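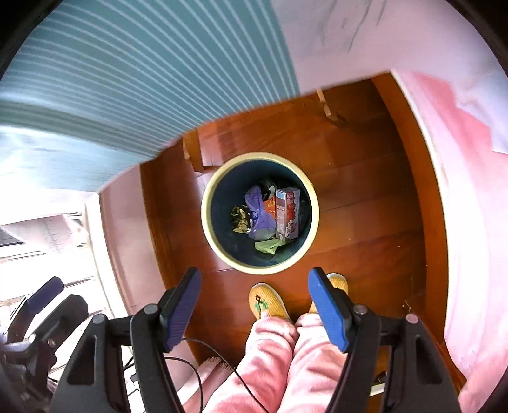
Benedita Vilela told us that emptying a bin had never taken any thought until she was asked to do it with two fingers, and that by the second week she had begun to see every wrapper as a separate job.

Teaching the Machine to Tidy: Automation and Home Cleaning Staff at Stisell, Stascombe
Student project report, Work and Society module
Submitted 2022-03-08

1. Introduction

This report examines the early stages of automation at Stisell, a company that supplies cleaning and light household help to private homes in and near Stascombe. The company has begun preparing for the use of a small domestic robot, known inside the firm as Zenedwood, which is intended to take over simple clearing tasks. At the time of our study the robot had not entered any customer's home. The preparation, however, had already changed the working day of a number of employees, and it is with that change that the report is concerned.

Much of the material we read for the module treats automation as an event: a machine arrives and a post disappears or is altered. At Stisell we found a longer period in which staff were doing their usual work in an unusual way so that the machine could later be trained on it. We set out to answer two questions. What do employees do differently during this period? How do they, and their supervisors, value the new work compared with the old?

2. Background

Stisell carries out three kinds of visit: regular cleaning, end-of-tenancy cleaning under a contract with Peixoto, a lettings company, and short daily visits to customers who need help with small tasks. Bins are part of all three. Under the firm's written procedures, household waste is to be sorted where the customer has separate collections, and anything that does not belong in the general bin is to be taken out before the bag is tied.

The recordings are made with hand-held grippers. The employee holds the tool and works its fingers directly, while a camera fixed to it records what the fingers are doing and what lies in front of them. The employee therefore supplies all the judgement and all the movement. The recordings are afterwards used as examples from which the robot's control software is trained.

Staff may record in a customer's home with written consent, in the training flat which the company keeps above its office, or in their own homes. The last option was added in November at the request of the employees and has become the most widely used.

3. Method

We interviewed 8 members of staff, including two supervisors, and observed four recording sessions. We were also given access to the task log, in which each recording is entered with the name of the task, its length and whether it was accepted. The log contained 1,834 entries when we received it. We did not have access to pay records, and statements about pay in this report rely on what interviewees told us.

Interviews lasted 30 minutes and were held during paid hours by agreement with the company. Interviewees were offered the chance to read and correct the passages in which they are quoted. One withdrew a remark about a customer, and it has been left out.

4. Findings

4.1 The task is divided into smaller parts

An ordinary bin visit is entered on the old job sheet as a single line. In the recording schedule the same work appears as several separate tasks: picking out a box, lifting a soft bag, picking up a wrapper, and placing each of these in a second container. A bin such as the one at the head of this report, in which a small upright cardboard box stands beside a crumpled purple plastic bag with wrappers lying close by, would give material for several recordings.

Employees described soft packaging as the most demanding. A box offers two flat sides and can be gripped in an obvious way. A crumpled bag does not, and interviewees said that they had to decide where to close the fingers with far less information than a bare hand would give them. Lourenço Carrilho said that he missed his sense of touch more than he missed his other three fingers. He had taken to rehearsing each grasp by hand before picking up the tool, a practice which the supervisors have since suggested to others.

The shape of the container also matters. With a round bin the rim restricts the angle from which the tool can be lowered, and items at the edge of the pile are harder to reach than those in the middle. Staff had worked this out for themselves and were passing it on verbally. It did not appear in the written guidance until the second version.

4.2 Pace and rejection

The log shows that 380 entries had been marked as rejected. The reasons given were mostly of three kinds: the hand or the tool hid the object at the moment of grasping, the item was dropped and picked up with the free hand, or the recording was stopped too soon. We were unable to establish whether rejections fell over time, as the reason codes were changed part of the way through.

Rejection was the subject on which employees spoke most strongly. In ordinary cleaning a dropped wrapper is picked up and forgotten. In a recording it may cancel the work that led up to it. Two interviewees said they had at first slowed down so much that their movements were no longer natural, and had then been told that very slow examples were of limited use. The supervisors accepted that the first instructions had been unclear on this point.

4.3 Working from home

Recording at home was popular. Interviewees mentioned the saving in travel, the freedom to choose the hour and the comfort of working in their own clothes. Vilela said that she did her best recordings before breakfast, in her slippers, and that she would not willingly go back to the training flat for them. The company sets no dress rule for home sessions.

There were also reservations. The cameras on the tools take in a wide view, and a recording of a bin on the floor may include walls, doorways and part of the next room. The contents of the bin are themselves personal to some degree, as they show what a household has bought. The company's guidance asks staff to remove letters and medicine packets before starting, but it is silent on the rest of the room. One interviewee tidied the whole hallway before each session and did not enter the time. Another had stopped recording when her children were in the house. We consider both to be unpaid costs of the arrangement, although neither employee had raised them with the company.

4.4 Standing of the work

Cleaning staff at Stisell were used to being judged on the result: a clean floor, an empty bin, a customer who does not telephone to complain. The recordings are judged on the manner in which the work is done. Some employees welcomed this. They felt that knowledge which had been taken for granted, such as how to lift a bag without tipping what lies on top of it, was receiving attention for the first time. Others found it uncomfortable to have each movement examined by people who, in the words of one of them, had never cleaned for a living.

Opinion on the robot itself was divided. Three interviewees expected it to reduce the hours available for short daily visits. Carrilho thought that the daily visits would survive, on the grounds that many customers value the conversation more than the clearing up. Both supervisors said that no posts would be removed during the trial, and neither was able to say what would follow it.

5. Discussion

The employees we met are contributing to the machine in a direct and skilled way, yet the task log treats them much as the old job sheet did. It records how many entries were accepted. It has no field in which a member of staff can note that a certain kind of wrapper always slips, or that a different approach to the rim works better. Such remarks are at present exchanged over tea in the office, and those who record only at home do not hear them.

It should be added that our group of interviewees was small and was chosen from staff who had agreed to take part in the recordings. Employees who had declined were not interviewed, and their reasons may differ from the concerns set out above.

6. Recommendations

We recommend that Stisell:

Add a comment field to the task log and pay for the time taken to complete it.
Count preparation of the room as part of the session.
Extend the guidance on home recording to cover the surroundings as well as the contents of the bin.
Tell staff in writing, before the trial begins, how hours on short daily visits will be reviewed.
Show employees examples of accepted and rejected recordings side by side during training.

The company has received a copy of this report. It has agreed in principle to the first recommendation and has asked for further details on the second, which we shall supply together with the interview schedule.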